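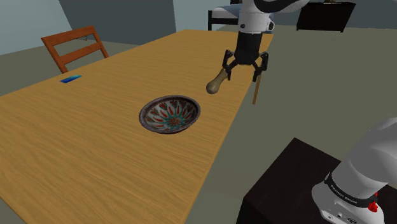

I went to the open day at Paju in August expecting to be bored by three in the afternoon, and I was still there when they started stacking the chairs. What kept me was a simulated robot arm and a bowl.

The group had put one of their virtual rooms up on a big screen. It's a plain sort of place, with a long wooden table, a chair, and a bed against the back. On the table sat a bowl painted inside with red and teal petals, and next to it something like a wooden pestle, with the arm's two black fingers spread wide beside it. Agnese Org, who was running the session, let us watch the thing try again and again. She had 2230 attempts saved from that one setup, she told us, and 1178 of them had gone well. I loved that she gave us both numbers.

A man behind me muttered that it was only a video game. I've been chewing on that ever since, and I think he's wrong. A game is built so you can win it. Paju's room is built so the arm can fail as often as it needs to, on a table nobody has to wipe down, and so people can go back and look at exactly where it went bad. Terence Naylor played us one miss at quarter speed - the grip closing a hair too high on the handle - and the whole row leaned forward. When did you last see a crowd lean forward for a mistake?

I also think the homely stuff matters more than visitors gave it credit for. Most demos I've been to use gray blocks on a gray floor. A narrow shaft with a fat round end is a nasty thing to grab, and a decorated bowl near the edge of a table is the kind of trouble my own kitchen is full of. If these machines are ever going to help my mother cook, they should be practicing on her sort of clutter.

I do have one complaint. The session ran in a side room with two benches, while the main hall went to a talk on market forecasts. Next year, swap them. Put the arm on the big screen, hand Agnese a microphone, and let people shout out where they'd move the bowl. I asked her if she would try that and she said she'd need a longer cable.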